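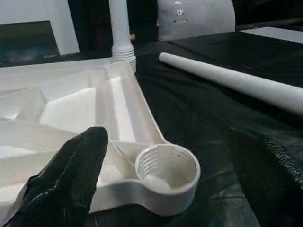

The Hutapea Gauge

The gauge at Hutapea was read at 0600 and 1800. Bayu Latuheru read it for nineteen years and wrote each figure in pencil, because ink ran. When he retired, the water office sent Tamara Ghiță, who had previously calibrated flow meters at Brovell and had never lived near a river.

The procedure fit on one card. Read the staff to the nearest centimeter. Record the reading. If it exceeds 600, telephone the lock at Stasto. Initial the page.

On her third evening she read 412. The logbook gave 365 for that morning. A rise of 47 centimeters in twelve hours required rain, and there had been none at any of the upstream stations. She read the staff again and got 412. She checked the bolts on the mounting plate and found them tight.

She telephoned Stasto anyway. Ctibor Hájek answered.

"You are below the limit," he said.

"I know. I want your level."

He was gone for several minutes. "Unchanged," he said. "What time did you read?"

"Eighteen hundred."

"Latuheru's evening figures were always like that in August."

She took down the old logs. Each August the evening figures climbed, stayed high for 5 days, and fell back. No lock, rain station or neighboring gauge showed the same movement. In the remarks column, where he had otherwise noted ice and debris, Latuheru had written a single letter K beside each one.

Kurniawati Kusuma had run the ferry until the bridge opened. The office file contained her accident report, dated in August, one page, with the river level left blank.

Tamara sharpened the pencil. She entered 412 and initialed it. After some time she added the K.

At 0600 the staff read 365.

Comments

Puspita P.: Was the level blank in the report because he didn't read it that day? I went back twice and can't decide.

gorko_lockside: Staff gauges are usually read to the centimeter, so that part is right. I would have checked the datum before phoning anybody.

M. Pasaribu: More of these please. I liked the one with the pump house better, but not by much.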